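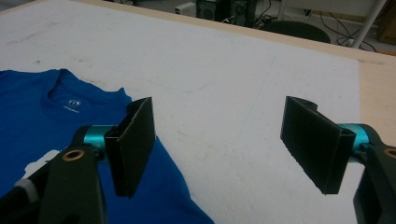 Guo

A T-shirt (also tee) is a light pullover top, usually of knitted cotton, with short sleeves and no collar or buttons. The most common neckline is the crew neck, a round band of ribbed knit. Many makers now print the size and fibre content inside the back of the neck - the so-called tagless label - in place of a sewn one.

For folding, the shirt is laid flat on a table, smoothed by hand, and the sides turned in before the hem is brought up to the neck. Shops often fold face down so that the front shows on top. Coloured cotton is best washed inside out in cold water.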